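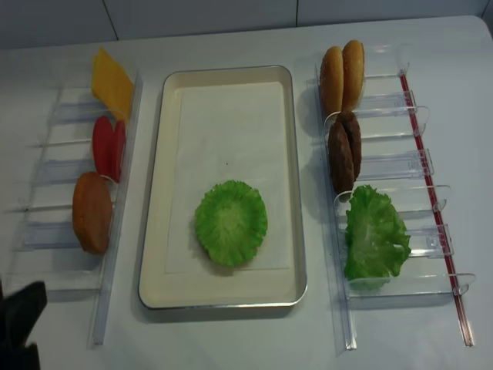 Healthy Lunch Pilot, Gostulwood Schools
Progress report to the Karppinen Fund, second term
Prepared by Elsa Lappalainen

Meinrad Prantl asked me to keep this one short and to say plainly whether the pilot is working. My answer is that I don't know yet, and I don't think the numbers we have can tell us.

What was done. The build-your-own lunch line ran at 2 schools all term. Jovier delivered on schedule apart from one missed Wednesday in November, when both kitchens fell back on pasta. Staff training is finished. The second round of menu changes is in place, with less salt in the sauces and whole-grain bread at both sites.

Take-up. We handed out 614 student surveys and got 554 back. That is a fine return, and it was the headline in last term's summary. I would be careful with it. The surveys were filled in during homeroom with a teacher standing there, and the main question was "Do you enjoy having more choice at lunch?" Few children will say no to that. The number of meals sold did go up, but the price dropped in the same month, and we can't pull the two apart.

Waste. The proposal promised a 30 percent cut in plate waste. I can't report against that target. One kitchen weighs its bins before liquids are drained and the other weighs them after. The Momby scales we bought with grant money are accurate, but they were set up differently at each site and the logs don't match. Cooks at both schools say less salad is coming back. They may well be right – I would still like to see it on a scale.

Spending. We are within budget on food and over on staff hours. The line is slower than the old one, and the extra server we described as temporary has been there every day.

Next term. We plan to weigh waste the same way at both schools, drop the survey question above, and hold the price steady. I would advise against adding a third school until we have one full term of figures that can be compared. If the Fund still wants to expand in the fall, we will need a decision on the extra server first.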